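News > Media releases > Standards and practice

Flunuvent publishes plain rules for recording household work with hand-held grippers

Dec 18, 2021

Flunuvent today released the Gilbert Code, a free set of working rules for people who teach robots chores by doing the chores themselves, gripper in each hand. It runs to 60 clauses, down from 900 in the first draft, a document its own authors admit they stopped reading at the section on doormats.

The code covers how a session is set up, worn, recorded and labelled. It was tested over 2,386 recorded sessions of wiping, folding, stacking and window cleaning. Of those, 1,668 met every clause. The rest are being kept, with their faults written on them, as clause 41 requires.

"We had lovely rules for the robot and almost none for the person doing the work," said Magdalini Antoniadis, who led the drafting. "You could record a whole afternoon with a sore neck and a cable around your elbow, and the paperwork would come back spotless."

Under the code, overhead work is done in short turns, with a proper rest between them. Cables must have enough slack for a full reach and must be checked at full reach, arms up, before recording starts. Marker cubes are to be wiped and looked over at the start of each session. Operators can stop at any time and don't have to give a reason, though many have offered colourful ones.

There is also a clause on honest failure. A streak left on the glass stays in the record. Trileo, which trialled the rules in its own workshop, had been quietly deleting its worst attempts and then wondering why its robot looked so surprised by dirt.

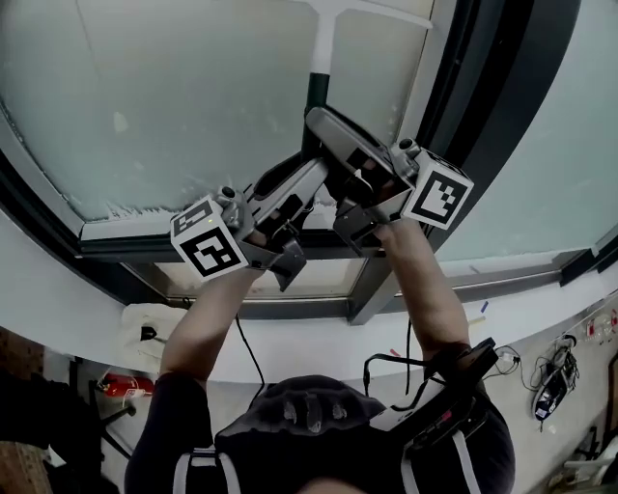 Labelling gets the longest chapter. Each session must be logged by task, tool and surface, in words that a stranger could follow. "Window thing, second go" is no longer an accepted entry, and Fatos Vukadinović, who looks after records at Flunuvent, would like it known that he wrote most of those himself.

The Gilbert Code replaces the company's earlier Rulance checklist, which will be withdrawn in February. Groups still using Rulance may finish work already under way, but new sessions should follow the new code. Copies are free from Flunuvent on request, and comments are welcome – shorter ones especially.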